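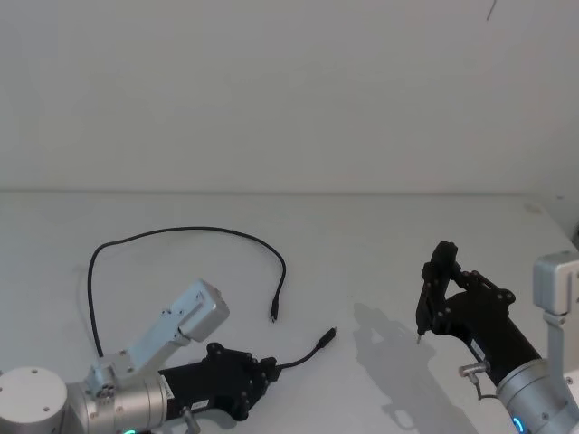 Two robot arms with a black cable on the table between them.

Sestance are a Scottish folk duo formed by the singer and harmonium player Iona Leckie and the guitarist Gregor Kerr. Their music combines close two-part singing with open guitar tunings and long drone passages.

History

Leckie and Kerr met at a Saturday song session and first performed as a trio with the fiddler Ewan Guthrie, who left before any recordings were made. Their first release, the EP Filter, was recorded in 19 hours and pressed in an edition of 3000 copies, of which 2533 were sold at concerts.

The album Grendesetti followed. It was produced by Anjana Ranasinghe and runs to 26 minutes. Eilidh Moffat played cello on four tracks. The closing song, "Aitken", is unaccompanied and was taped in a single take.

Musical style

Kerr plays mostly in DADGAD, with a capo at the second or fourth fret. Leckie usually takes the lower vocal line, and the two parts often cross in the final verse. Percussion is absent from both releases. Lyrics are in English, with some refrains in Scots.

Discography

Filter (EP)
Grendesetti (album)

See also

Scottish folk music
Drone (music)
Harmonium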